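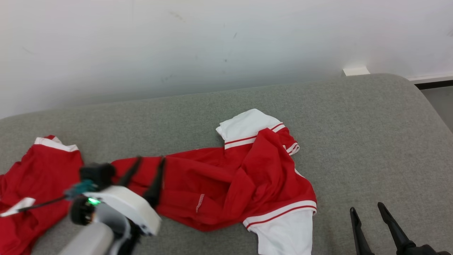
One gripper on the red kit, the other still open.

The first thing I learned at Kuseslow, a team-uniform laundry in Gallton, is that folding hurts. Róisín Ó Riain has done it for years, and in May the busy season tops out at 349 uniforms a day. "By three my thumbs are done," she told me, and she still had a pile of red waiting!

So now the robot arms are learning the job, and she's the one teaching them.

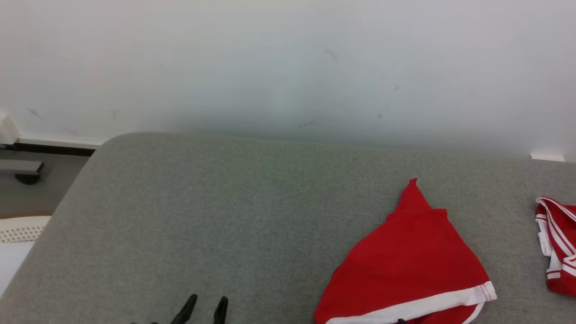 Slower than Róisín (for now)

I wanted to be dazzled, I admit it. Mostly I stood there rooting for a sleeve. Crumpled jersey is miserable stuff to grab, and Róisín has opinions about every pinch — too deep, too near the seam, try the trim.

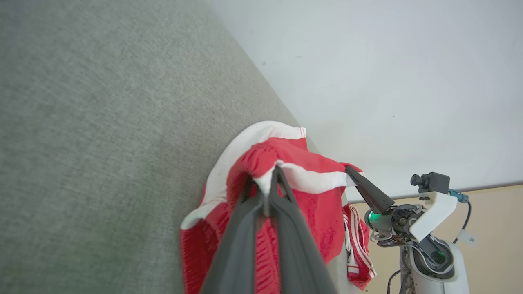

What happens to the folders?

Kuseslow has 39 people on the payroll and says it isn't cutting any of them. Three folders have moved over to training the arms, with a small raise. Róisín likes it, but she misses the gossip at the old table, and she'd like that promise about jobs in writing. I would too!
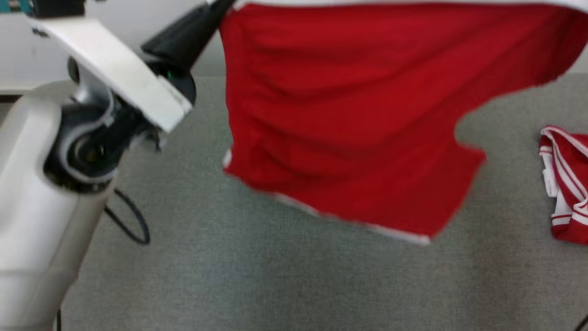
Up it goes: red fabric, white trim and plenty of wrinkles left to deal with.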